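4.2 What the listings left out

Our second sample came from Lodcombe, where Sastgate handles most of the home sales and writes most of the adjectives. We read each listing beside the inspector's report for the same house. The word "cozy" turned up in eight listings, five of them for houses where the second bedroom would not take a bed. "Motivated seller" was a better guide: in four cases out of five, the price fell before the end of August. 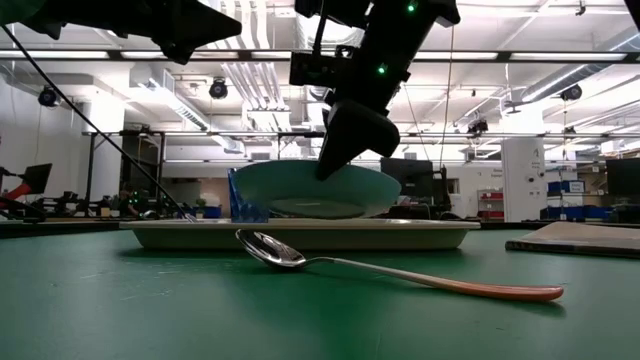 Agents did not see this as a problem. Wako, in his earlier work on Karaki, argued that buyers learn to read listings the way they read weather forecasts, and shrug off whatever sounds too sunny. Our buyers shrugged off very little. Of the ten we interviewed, eight could repeat a phrase from the listing of the house they bought, and one had painted it over the stove.

Figure 4. A tray with a translucent blue tumbler on it, on a green mat. 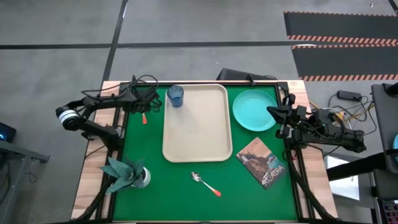 Page last changed: Tuesday, 4:10 p.m.

The Grunden listings make a useful contrast. The town has one agency, the agency has one writer, and the writer dislikes adjectives. Rooms are given by size and the roof by age. One listing reads, in full, "Three bedrooms, damp cellar, good neighbors on the left." That house sold in ten days – to the neighbors on the left.

We do not claim that plain wording sells houses faster. Grunden also has lower prices and a train station, and our sample cannot pull these apart. Section 5 takes up the matter of the cellar.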